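Tapsell Opens Block Sorting Room in Ferkville

FERKVILLE — Tapsell, a maker of building blocks for schools and play centers, will open a sorting room in Ferkville in July. Used sets from 46 schools will come in by the crate and go back out complete.

Returned blocks are tipped into metal bins, checked for chips and split by color before they are packed. The first sets to go through are the Clendau bars, sold in reddish brown and dark green. A full set holds 90 bars. 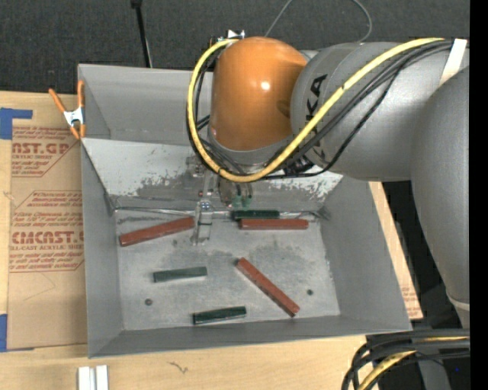

Schools in the Grernura district have asked for the service for 2 years, and one teacher there wrote that her class had been making do with three half sets, mostly green, and that she would sooner wait a week for a full one than buy new.

Sets are returned within a week of arrival. Missing bars are replaced from stock at no charge — up to 55 per school each term. Badly chipped bars are held back for sanding.

Schools can book a pickup through the Tapsell office in Ferkville.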